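Last updated: 4 Oct 2025

Notes on the Open Day at Cimach

The open day at Cimach was attended by 35 visitors, myself among them. Registration was handled promptly, and we were received by Naveed Farooqui, who set out the order of the afternoon and asked that bags be left at the front desk.

The principal demonstration concerned work at a household counter. Yến Vương explained that the arm is guided largely by a small camera at the wrist, and that patterned walls and veined surfaces are included on purpose, as both are known to confuse it. Visitors were invited to follow the wrist view on a monitor while the arm was brought down towards the counter with its fingers open. I had expected to watch the arm itself — in the event I spent most of the session looking at the monitor.

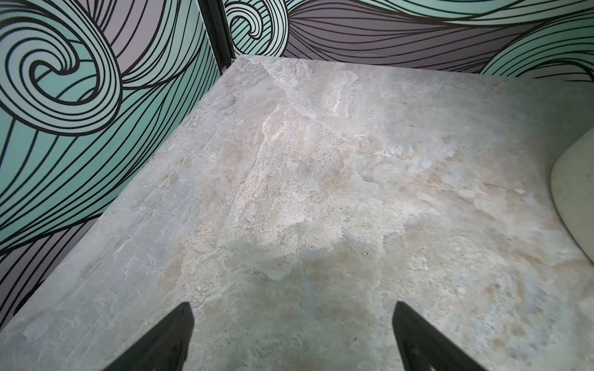
Questions from the Visitors

Sibusiso Naidoo took questions for the better part of an hour. One visitor wished to know whether the wave wallpaper, with its black lines and green curls, had been drawn for the purpose. It had been bought from a shop. Another asked about shadows on the worktop. The reply was that the arm must learn to disregard its own shadow, and that 386 practice runs had so far been recorded at this counter, against a target of 1000.

I asked how close the fingers may come to the surface before the arm is halted. Mr Naidoo referred me to Thiện Ung, who said that the limit is still under review and is set by hand at present.

Remarks

The room was warm and the monitor rather small for those standing at the back. A second screen would be welcome. Printed notes were provided, although page 10 was missing from my copy.

The next open day is planned for April. Places may be requested from the front desk.

Related items
A Morning at Genditeck
Cường Bạch on Teaching Machines to Tidy
Jernance: Notes from the Spring Demonstration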